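Mellora puts a smaller sorting set on sale, and leaves the big promises to others

GURA – for release in December

Household goods maker Mellora today announced the Sirko, a two-container tabletop set for sorting empty bottles and cans at home or at work. It comes in gray and yellow-green, it has no lid, and it will not save the planet. Mellora would like that understood before anyone writes a headline.

The company has been making plain household containers in Gura since 1973. In that time it has watched recycling products arrive with apps, scented liners and slogans about changing lives. Most of them ended up in a closet. Mellora has sold a few of those itself and does not plan to name them here.

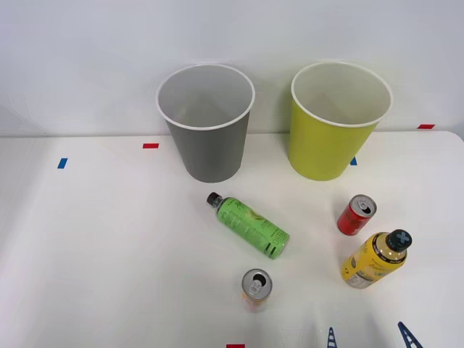 Sorting at home usually goes wrong at the table, in the minute or two after people finish their drinks. Somebody means to carry the empties out to the right bin, gets up, and leaves them where they are. Two plastic bottles and two aluminum cans are enough to make the point, one green bottle on its side and the gray and yellow-green containers standing open at the back of a white table. The distance between the drink and the container is the whole idea behind Sirko. Whether a short reach is enough to change what people do is a fair question, and Mellora has only a partial answer.

The company put early sets in 426 households and asked each to keep a simple log. Nearly all of them used the set in the first week. Fewer used it by the fourth. Mellora considers the result decent and would distrust anyone who called it a breakthrough. A good share of those who stopped said they had run out of table, and the company has no fix for that.

The colors got more argument than anything else. Earlier drafts carried printed words and symbols on the outside, and testers ignored them or disagreed about what they meant. The final version has no instructions on it. Local rules differ from one town to the next, so each household decides which color takes bottles and which takes cans. Mellora suggests agreeing on this before the first use and then sticking with it.

Buyers should also know what Sirko does not do. It does not crush anything or hide the smell of a can with soda left in it. It is a stopping place on the way to the real recycling bin, and someone still has to make that trip. A household that already takes its empties straight out has no need for one, and the company would sooner lose that sale than take the return.

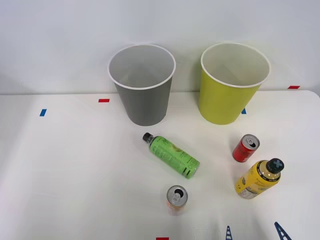 PRODUCT AND AVAILABILITY

Sirko is sold as a pair, one gray and one yellow-green, both wider at the rim than at the base, with a thin white rolled lip. The two are the same shape, so they stack inside each other when empty. The tapered form is an old one and Mellora makes no claim to have invented it.

The first run is limited to 2999 sets, of which 1586 are already set aside for offices and school lunchrooms that asked for them ahead of time. The rest go on sale in December through Rutard, the company's home goods outlet in Gura, and by mail order. A second run will depend on how the first one sells – and on how many come back.

Sets can be returned within the season, used or not. Please rinse them first.

About Mellora

Mellora makes containers, trays and racks for kitchens and workplaces. It is based in Gura.

Press inquiries: Mellora press desk, Gura. Review sets are available on request and do not need to be praised.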